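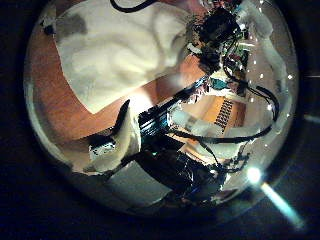 Workshop notebook – walking guide and route cards, Friday, January

Search walks, notes and maps Go

Started 7:30, stopped when the light went. Good day! Selvaraj Munshi and I finally settled the order of the Skullham round, which has been bothering me since we first sketched it. We're going to run it clockwise, starting from the church at Urance, up the old drove road to Flallow Edge, over Skullham and back along the stream. I had been stubborn about counterclockwise because the view opens up so well on that side, but walking it again last week with the draft card in my hand, the steep ground above the stream was miserable to come down. Going up it isn't much better, so now we leave it out completely and use the wall path.

Notes on the wall path, for whoever edits the card:

Leave the summit with the cairn behind you and pick up the wall at the corner where it turns downhill. Keep the wall on your left. There are 4 stiles, and the third has a loose step (I've written to the farm about it). After the last stile the path goes vague in the rushes for 90 yards or so. Aim for the single hawthorn. I love that hawthorn, and it deserves its own little drawing on the card.

Map scale. Shahnaz wants everything redrawn larger so the field boundaries read properly. I tried the Flallow section both ways this morning and she's right, the bigger one is so much nicer to use! You can see at once which side of the wall you ought to be on. The trouble is that the Skullham section then won't fit on one side of the card. Options are a fold or an inset for the stream. I prefer the inset. A fold wears through right where people need to read it, usually by the second wet weekend.
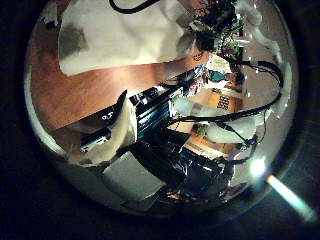
Paper test. Six sheets of the heavier stock went in the rinse tray over lunch, three with ink from the old printer and three from the new one. The new ink holds up beautifully. The old one feathered along every contour line, and the place names went fuzzy first. One sheet from the new set curled badly as it dried, but I think I had it too close to the heater. Will repeat with all of them flat under the big atlas.

Text for the Skullham page. My draft ran far too long again. I had most of a page on the history of the drove road before the reader had even left the church, and Selvaraj went through it with a pencil and took out 53 lines. It hurt a bit, but it reads like a walk now. What I want to keep, somewhere, is the piece on the Karunaratne notebooks. For anyone new here: Karunaratne taught at the village school and walked these hills in every kind of weather, writing up each outing the same evening, and the family has lent us the lot. The entries are wonderful. Most are four or five lines, wind direction first, then what was in flower, then a complaint about boots. There's one about sitting out a hailstorm behind the Flallow sheepfold with a wet bag of plums that I have read out loud to pretty much everyone who has come in the door.

Idea (Shahnaz's, and a really good one): put one short notebook entry at the foot of each card, under the map, in italics. That gets the old voice in without slowing anybody down. We'd need the family's okay for each extract. I'll draft the letter.

Drawings. Finished the Flallow ridge profile in pen. Third attempt. The first two made the hill look like a loaf of bread, mainly from shading the whole flank the same. This time I left the upper slope almost bare and put the weight into the gullies, and there it is – the real shape, the one you see from the Urance road. Very pleased. Skullham still to do, and it's harder, with no proper edges to hang a line on.

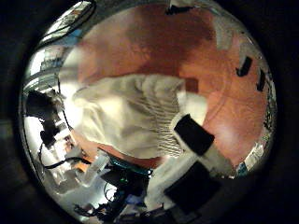
White cloth and terracotta-orange surface, Friday.

Timings. We keep arguing over whether to print them. Selvaraj took three hours for the full round with one stop, and I took nearly five with I don't know how many stops, and we both had a lovely time. Current plan is to give distance and climb only, and let people work it out. If we do print a time it should be mine.

First print run: 100 cards, Skullham only, then see what comes back. I'd like to leave a stack at the Urance tea room with a pencil on a string so people can scribble corrections straight on them.

To do
– rewrite the paragraph about the rushes, still muddled
– check spelling of the two farm names against the old map
– inset for the stream, pencil only until Shahnaz has seen it
– repeat paper test, away from the heater
– letter to the Karunaratne family
– new nib for the fine pen, the present one scratches
– walk the Flallow section once more in poor visibility, if the weather obliges. Selvaraj is keen, bring the flask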